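4.2 Repacking the Skalix accessory bags

Do this after the table is assembled and before anyone asks where the spare parts went.

1. Clear the table. Coffee counts as an object.

2. Set the open carton on the table, on the side you reach from most easily. Leave room beside it for a bag to lie down in.

3. Check each bag against the packing slip. Bag 244 goes in first. If your slip says 400, you have the Romon slip, and somewhere a Romon owner has yours.

4. Press the air out of the bag and fold the open end over twice. Three times is ambition, and it will unfold.

Note: The film is thin. It forgives a pinch but holds a grudge against staples.

5. Hold the bag by one end, bring that end over the carton, and let the rest follow. Take the loose end if it starts to wander.
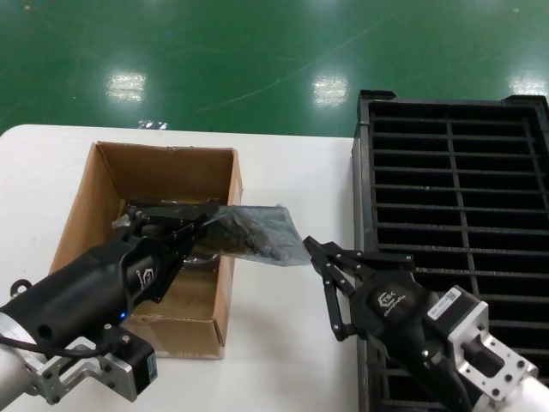 Fig. 2. Bag held at one end over the open carton.

6. Lower the bag in flat. Do not drop it, however short the trip looks.

CAUTION: Clips and other small parts left on the table will end up on the floor. Sweep up scraps before moving the carton, and look under your shoes.

7. Repeat for the remaining bags, heaviest at the bottom. Put the slip on top, where it can be found and ignored.

For missing bags, write to Brirkholm Parts, attention Amnuay Kaewmanee, and quote the number on the slip.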